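Siltbridge Players: second progress report on the Triltura staged reading series
Prepared for the Godinho Fund by Conceição Carrilho, series director
26 Oct 2024
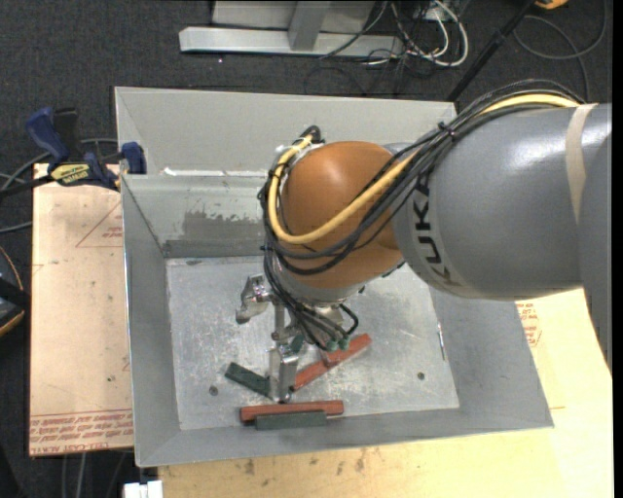 1. Where the money has gone

The first half of the grant is spent. Most of it went on actors' fees, which was what we asked for it to do. The rest went on rent for the rehearsal room, scripts, and performance rights for the two plays still in copyright. The rights for the second of these cost more than we were quoted in the spring. I argued, got nowhere, and paid. The difference came out of the costume line, and I don't miss it. A reading needs music stands and decent light, and I have yet to see one improved by a cloak.

2. What we have done

Two of the four readings have taken place. The Tempest opened the series with 13 actors, a few of them doubling. The Duchess of Malfi followed. Both were rehearsed for four evenings and read once.

Our application said that staged readings would "open difficult texts to new audiences." I wrote that sentence and I would like to withdraw some of it. The Tempest drew 243 people, our best house for a reading. A large part of that audience was on our mailing list already, and many of the others were students whose teacher had set the play. They were welcome, and several stayed to talk. I wouldn't call them a new audience for verse drama until they come back to something that isn't on a syllabus.

The Duchess did worse. We put out 300 chairs on the strength of the first night and ended up with a thin house that looked thinner for all the empty rows. The reading itself was the better of the two. The fourth act was very quiet, with the Duchess seated for nearly all of it, and I thought the verse carried. The local review called it "static." I don't agree, but two of the cast did, and they have a point about the tomb scene, where everyone was planted behind a stand at exactly the moment the play wants them to be lost in the dark.

3. The Wuvis captions

The fund asked us to report on this separately. Wuvis supplied live captions for both readings on a screen at stage left. My view going in was that captions would pull eyes away from the actors, and for the first act of The Tempest they did. After that people seemed to settle. Comments on the cards were kind. I would be careful with them, as the people who fill in cards are usually the people who liked the evening.

The practical trouble is cuts. Our texts change up to the last rehearsal, and at the Duchess the captions ran a speech of Bosola's that we had taken out the night before. For the third reading the script will be locked two days ahead. The actors have been told and have grumbled.

4. The talks after the show

We promised a discussion after each reading. The first ran past its time and was mostly a quarrel over whether Prospero forgives anybody. I enjoyed it. The second was cut off early when the conversation turned into questions about how actors learn lines, an odd thing to ask people who had been holding scripts all night.

I am not convinced these talks do what we said they would. Twenty minutes is too short for an argument and too long for thanks. For the third reading I want to try a short talk before curtain, with the bar open afterward and no chairs on stage. If the fund would prefer that we keep to the original plan, please tell us soon.

5. The new play

The last reading was meant to be a new verse play commissioned through Triltura. We have a first act. It is good on the page and less good aloud: the long lines run out of breath before they reach the verb, and three of the characters sound like the same clever person. The writer has heard it read and knows this. A second draft is promised. I have been promised second drafts before, so we are also holding the rights to a short one-act that could fill the evening.

6. What is left

Two readings, one of them uncertain. A school matinee for which we have had 20 bookings so far, well short of what the hall can take. The recording of The Tempest still has to be edited, and the sound in the second half is poor enough that I would rather not put it out at all.

We are not asking for more money. We are asking for permission to move the unspent part of the costume line to the writer's second-draft fee, and to push the fourth reading back by up to six weeks. A full account of spending, with receipts, will come with the final report.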